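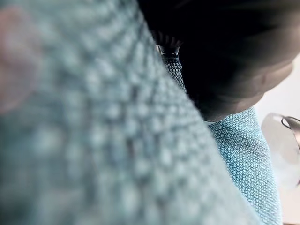

Hello again, Ximena, and thank you for being so patient about this one. I promised you a proper update on the album once we'd got past the halfway point, and we're past it, with seven of the eleven songs finished and an eighth that only wants its last verse sung again. I know the application said carols, and there are still four carols on it, but the rest has drifted towards the songs Sobia and I used to do in the second half of the Paltmont show, and I think you'll like where it has gone. A lot of the singing has been done at home between hired studio days, and you get to know your soft furnishings very well that way. A pale blue-grey fabric with a bobbly, towelly sort of surface does wonders for a hard, echoey vocal, and I'd put it up against some of the foam panels I've paid to stand next to.

Now, the songs. When I wrote to you in the spring we had demos of everything and final versions of nothing. Since then the band has been in for the bulk of the backing tracks. Mudassar Virk played piano on all of them and also rewrote the middle of "Lantern Street", which had been bothering me for a year (it had one key change too many and I could never land the second one without shouting). Fulgencio Prieto did the brass parts in a single afternoon, including a flugelhorn solo I hadn't asked for and wouldn't now be without. Noman Dogar is mixing as we go along. He sends me versions at two in the morning and I listen to them on the bus.

What's behind is the choir. We'd planned on the full Rareck community choir for the last two tracks and lost our September booking when their hall had its heating replaced. They've offered us an evening in October instead, and I've said yes. It pushes the mastering back by a fortnight, but Noman says he can still have everything ready for the pressing plant in time, so the release stays where it was — the last week of November, with the launch concert at the Faltano Theatre.

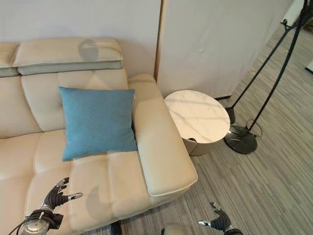
Sobia Tanoli has asked me to put her view in here as well, and I said I would. She thinks two weeks is cutting it fine and that we ought to record the choir tracks with a small group of eight singers now, then add the full choir if October comes off. She also says, quite firmly, that "Winter Coming In" is too slow and always has been. I've agreed with her on the first point and we're holding a session with the eight at Sial Studios before the end of this month. We're still arguing about the second.

On to the money, which I know your board will turn to first. The grant was for £6,000 and we've spent £3286 of it so far. Studio hire is the biggest part, then the musicians, who have all been paid the agreed rate within a week of playing. I'd expected to be nearer £3000 by this stage. The difference is the extra half day we took for strings, when the viola player was stuck on a train outside Crewe and we had to keep the room on. I've kept the receipts and they're in the folder I sent over with the last claim. There's enough left for mixing, mastering and the choir's travel, though I've dropped the lyric booklet down from twelve pages to eight to give us a bit of slack.

You also asked about audiences. We tried four of the new songs at a lunchtime concert in Paltmont library and 56 people came, which filled the chairs and most of the window ledge! Several of them wanted to buy the album there and then, and I had to take names on the back of the running order. It was the first time I'd sung "Lantern Street" to anybody outside the band, and a man near the front hummed the chorus all the way through the second verse. I'm taking that as a good sign.

Between now and my next report we'll do the session with the eight singers, finish the last vocal on track eight, record the remaining three songs and get the cover artwork signed off. The artwork needs your logo on the back, so could you send me the newer version of it? The one I have still says "Arts and Leisure" underneath.

I'll send you rough mixes of the first five as soon as Noman lets go of them. Please play them loud.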